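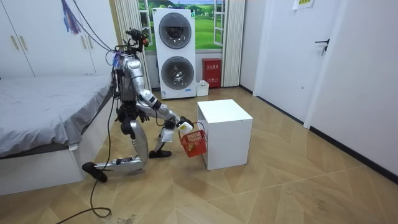 Minutes of the house meeting, Trostcombe, January

Present: Annunziata Bianchini (chair), Tullio Lombardi (minutes), four residents of the first floor.

The meeting was opened at 6 p.m. The minutes of the last meeting were read and accepted with one correction: the hall lamp was repaired by Donati, it was not replaced.

1. Bedrooms
The bedroom with the white wardrobe was discussed. Mrs. Bianchini asked that the red plastic basket has one fixed place in this room. It was proposed to keep it beside the white cabinet. One resident would prefer it inside the wardrobe, but then it is often forgotten there. Decided: beside the cabinet, on the floor.

2. Sheets
The gray fitted sheets are to stay as they are. Mr. Lombardi has asked Donati for the price of a second set for all the beds, and the answer is $485. Two residents find this too much. The decision is moved to the next meeting.

3. Money
In the house account there are $2,071. From this we still have to pay $40 for the key copies.

4. Other matters
The floor in the bedrooms should be swept before the bed is made, as was agreed already in the autumn. The window on the stairs does not close well. Mr. Lombardi will look at it on Saturday.

The meeting was closed at 7:10 p.m.

Written by T. Lombardi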